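Old fridge door will not stay closed after moving, hinge or seal?
Household Repairs > Kitchen

Wamevov
Posted 8/2/24
Hello everybody. We moved to Plirkthorpe and our refrigerator came with us in the van. It is an older model with the rounded door, and I like it very much, so please do not tell me only to buy a new one. Since the move the door comes open by itself, 2 or 3 fingers wide, usually in the night. The milk was warm this morning. I cleaned the seal with soap already. Mine is cream color.

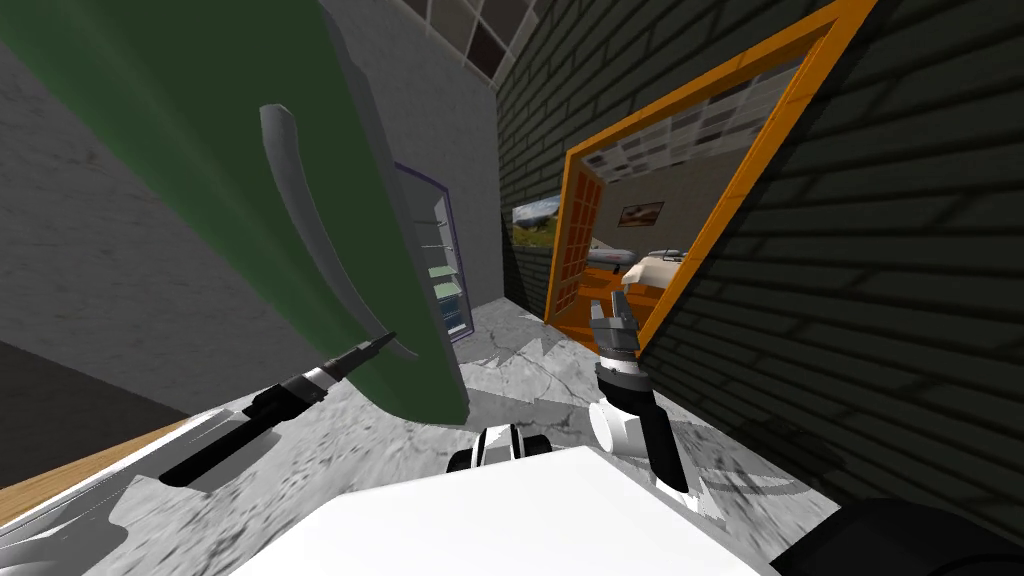 Policarpio
Before you touch the hinges, put a level on top of the fridge. A new kitchen means a new floor, and old houses in Plirkthorpe have terrible floors. The front should be a little higher than the back, so the door wants to fall closed. Turn the front feet out 2 full turns and try again.

Tukley
I disagree a bit. If it was level enough before, then a van ride does not change the feet. It changes the hinge. Was it lying down in the van? With a heavy door the bottom hinge takes all the weight, and the pin gets bent.

Wamevov
It was lying on its back for maybe one hour. The man from the moving company said this was fine.

Tukley
On its back is not fine, but it is done now. I hope you let it stand before you plugged it in.

Wamevov
Yes, I let it stand overnight. The cooling works well when the door is closed.

Policarpio
I still say feet first. It costs nothing, and a hinge for an old model can be 200 with delivery, if you find one at all. Also do the paper test: close the door on a strip of paper and pull. If it slides out with no resistance, the seal is weak at that place. Do it on all four sides.

oldpantry
You can wake up a flat seal with a hair dryer on low. Warm it slowly, pull it a little outward with your fingers, and close the door until it is cool. I did this on mine and it holds – not perfect at the bottom corner, but it holds.

Tukley
Please be careful with this advice. I melted one that way. Warm towels are slower but safer.

oldpantry
I wrote on low.

Wamevov
Thank you all. I did the paper test. Top and hinge side are good, handle side is weak in the lower half. The level shows that the fridge leans forward, so Policarpio was right about the floor. I will turn the feet tonight and try the warm towels after.

Tukley
Look at the bottom pin too when you are down there. If the gap between door and body is wider at the bottom than at the top, it is the hinge, whatever the level says.

Policarpio
And empty the door shelves before you measure. Bottles are heavy.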